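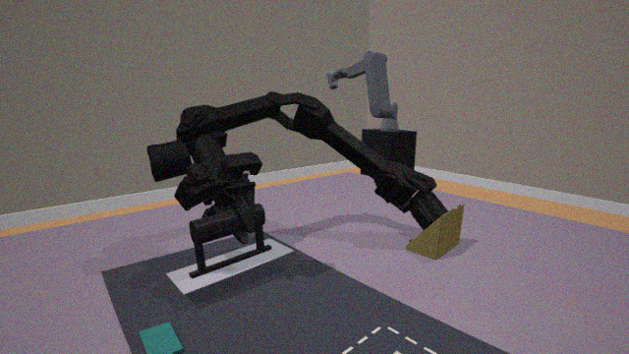

Last edited: January, 4:17 pm

Pendholm Community Boards > Home and Garden > Kitchen > Sourdough gone flat since the move

limeltree
Hi all, long time reader, first time starting a thread. We moved up the hill to Pendholm in winter and my bread hasn't been right since. Same starter, same flour (Kamel strong white, 500 g to a loaf), same tin. It rises fine on the bench, then I put it in the oven and it just sits there like a doormat. The flavour's lovely, the kids still eat it, but I could prop a door open with it. Oven is whatever came with the house. Any ideas?

bench_scraper
Overproofed, I'd bet my good apron on it. How long are you leaving it out?

limeltree
Overnight, so 11 hours if I sleep in. That's what I always did at the old place though.

bench_scraper
And was the old place warmer or colder? I did the same when we put the heater in. My overnight dough was turning to soup by breakfast. Try 8 hours and see.

Fadwa Helmy
I'm going to disagree with you there, sorry bench! If it were overproofed she'd be seeing it spread and go slack when she tips it out. A loaf that looks good and then does nothing in the oven makes me think the oven's not hot enough. Get a cheap oven thermometer before you change anything else. Mine said 250 on the dial and was sitting at 217 in the middle. I'd been blaming my poor starter for months and fed it all sorts of rubbish, rye, honey, potato water, you name it.

bench_scraper
Could be both. But it's free to shave a few hours off and a thermometer costs money.

Fadwa Helmy
It costs less than a bag of flour, mate.

nurnent_nan
Has anyone asked about the water? When we lived in Nurnent the tap water smelled like the swimming pool and my starter sulked the whole time. I leave a jug out on the bench overnight now.

Ibsa Asfaw
I don't reckon it's the water if the starter's still doubling. limeltree, is it? And do you use any steam? A tray of boiling water on the bottom shelf made more difference for me than anything else. Without it the crust sets before the middle has had a chance to go anywhere.

limeltree
Yep, starter doubles no worries, it climbed out of the jar on me last week. No steam, never bothered with it. Old oven was gas and this one's electric with a fan, does that matter?

Ibsa Asfaw
Massively! The fan dries everything out. Turn it off if you can, or bake with a lid on for the first half.

bench_scraper
OK, I'll give you the fan. Didn't see that coming. I'd still cut the proof back.

limeltree
Right, have borrowed a thermometer and dug out the big casserole with the lid. Doing one loaf at 8 hours and one the old way, both lid on, fan off. Will report back.

limeltree
Back again! Oven was running cold, so point to Fadwa. Had to turn the dial way up. Both loaves came up heaps better, and the shorter one was a bit taller with a nicer colour on top. The long one tasted better but, more sour, which is how my husband likes it.

bench_scraper
I'll take a bit taller.

Fadwa Helmy
Of course you will. Good on you limeltree, glad it's sorted. Is the bottom burning at all? Mine did in the casserole until I slid a baking tray underneath.

limeltree
A bit, yeah. Will try the tray next bake.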